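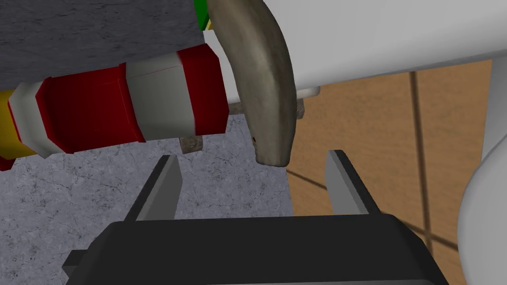
Nomvula Steyn
Instructor, Evening Carpentry and Home Building

Session 4: Floors that don't bounce

Last week we finished with a sill plate, a level line around four walls, and a lively argument about shims. Tonight we put joists on top of it. Bring the span worksheet from the Pliler handout and a pencil. Pens are for people who have never changed a joist spacing.

1. Where the load goes

Everything on a floor wants to be in the basement. Your job is to make the trip impossible. The load goes from the decking to the joists, from the joists to a beam or wall plate, from there to the posts or foundation, and then into the dirt. Draw that path for every floor you build, even a small one. If you can't trace it with a finger without lifting the finger off the paper, you have a gap, and gravity will find it before the inspector does.

We talk about two kinds of load. Dead load is the floor itself: lumber, decking, tile, the cast iron tub somebody's aunt insisted on keeping. Live load is people, furniture and anything that comes and goes. Span tables assume a figure for each, printed at the top. Read the top. Most of the wrong answers on the worksheet come from students who found a perfectly good number in a table for somebody else's floor.

2. Strength and stiffness

A joist can be strong enough and still be miserable to live above. Strength is whether it breaks. Stiffness is how far it bends before that, and it's what people complain about. The china cabinet rattles, the dog looks worried, and the owner calls you even though the math on strength was fine.

Depth matters far more than thickness. For a rectangular joist, stiffness goes up with the cube of the depth and only in direct proportion to the width. Double the width and you double the stiffness. Double the depth and you get eight times as much, for the same amount of extra wood. This is why joists stand on edge, and why nobody who has tried laying them flat brings it up again.

Deflection limits are written as a fraction of the span. L/360 is the one you'll meet most often for floors under live load. Take the clear span in inches, divide by 360, and that's how far it may sag at mid-span. Natural stone usually asks for twice that stiffness, L/720, and it will crack along a very straight line if you don't listen.

3. Getting joists onto their supports

You have two choices. Joists can sit on top of the beam, or they can hang from its side in metal hangers. Sitting on top is simple and forgiving, and it costs you height. Hangers keep everything in one plane, and they ask you to follow instructions, which is where the trouble starts.

Rules for hangers, all learned by taking something apart:

Use the hanger made for the joist size. A hanger that's too short lets the top of the joist roll.

Fill the holes the maker tells you to fill, with the fastener the maker names. Drywall screws are for drywall. They are brittle, and they snap sideways with very little warning.

Seat the joist all the way down before you nail. A joist floating above the seat will drop later, and it will squeak on the way.

Treated lumber needs hangers and fasteners rated for contact with it. Ordinary ones corrode.
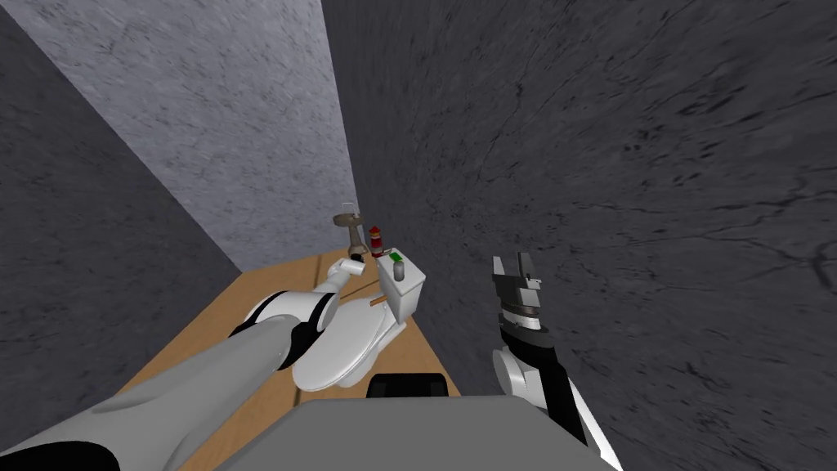

Crown goes up. Sight down every joist before you lift it, mark the high side with an arrow, and keep all the arrows pointing at the ceiling. A crown-up joist settles toward flat once it's loaded. One that's crown-down in the middle of a row gives you a dip you can find in the dark with a marble.

4. Holes and notches

Plumbers are lovely people with large drill bits. In solid lumber, the usual limits are these:

Holes: no bigger than one third of the joist depth, and at least 2 inches from the top or bottom edge.

Notches in the top or bottom: no deeper than one sixth of the depth, and never in the middle third of the span.

Notches at the ends: no deeper than one quarter of the depth.

Engineered joists have their own charts, and the flanges are never cut. Never includes "just a little," and it includes Wednesday afternoons when the drain line doesn't fit.

5. Worked problem: the Fondley cabin

The Fondley cabin has a back room with a clear span of 12 feet. The owner wants joists at 16 inches on center and ordinary vinyl flooring.

Clear span in inches: 12 x 12 = 144
Allowed deflection at L/360: 144 / 360 = 0.4 inch

Now suppose the owner comes back from the showroom in love with natural stone. At L/720 you have 0.2 inch to play with. Your options are deeper joists, closer spacing, or a beam at mid-span. Work out which one you'd pick if headroom in the crawl space is tight, and write two sentences defending it. Two. Last term's record was a page and a half, and it was wrong.

6. For next time

Do problems 1 through 6 on the worksheet. Skip problem 7, which has a typo in the span and has been upsetting people for years.

Read the Van Rooij chapter on subfloor adhesive and nailing patterns. It's dry, but the section on squeaks is worth your evening.

Check whether your own town requires a permit for the floor you're thinking about. The numbers in these notes are the common ones, and your local code office outranks me, a fact they enjoy.

Safety glasses and closed shoes for the shop half of the session. We'll be nailing hangers on the practice frame, in pairs, starting at 7:15. If you borrowed a framing square, please bring it back. I know who you are.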